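Wirside Repair and Reuse Workshop
Progress report to the Le Roux Community Fund
Grant 3121 - period ending May
Prepared by Hnat Levchenko, workshop coordinator

Summary

The grant covers rent on the Wirside unit, basic tools and the evening repair sessions. Rent and tools are on budget. The evening sessions started later than planned and we are asking to carry the unspent wages into the next period.

Sessions

We had planned to open in the first month of the grant. The electrical inspection took longer than the landlord told us it would, and the lights over the back benches had to be rewired before we could let the public in. Sessions now run on 2 evenings a week, from 6 pm, with 10 places at each. Most evenings are full. People bring toasters, lamps, vacuum cleaners and a lot of sewing machines, more than we had allowed for, and we have bought extra belts and bobbin cases out of the tools line.

Items we can't fix are stripped for parts if the owner agrees. Screws, cords and switches go in labelled drawers. Sheet metal and hard plastic are kept apart, as Himen Recycling will only collect them sorted.
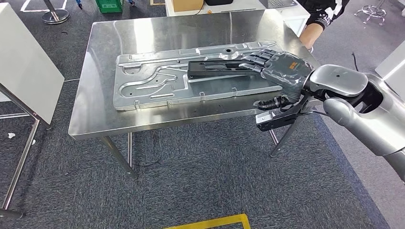

Metal panel and slotted black plastic part on the steel table.

Himen collects once a month at no charge. We asked for a second pickup but they could not fit it into the route, so we have put up shelving along the side wall to hold the overflow. The shelving was second-hand and came out of the fit-out money.

Training

Three people finished the appliance safety course and can now test and tag without supervision. A fourth dropped out after moving to another town. The course provider has changed its fees for next year and I will send the new quote when it arrives.

Booking system

We moved bookings from the paper diary to Solo, the scheduling program used by the tool library next door. It has cut down on double bookings. Some older visitors still prefer to phone, and we have kept the phone line open for them in the mornings.

Problems

Parking is the main complaint. The shared lot fills up on evenings when the gym has classes, and people carrying heavy items have to walk from the street. I have written to the property manager about a loading bay - no reply yet.

Next period

- Add a daytime session for people who can't come in the evening
- Replace the worn soldering stations
- Get a decision on the loading bay

Receipts and the wages sheet are attached separately.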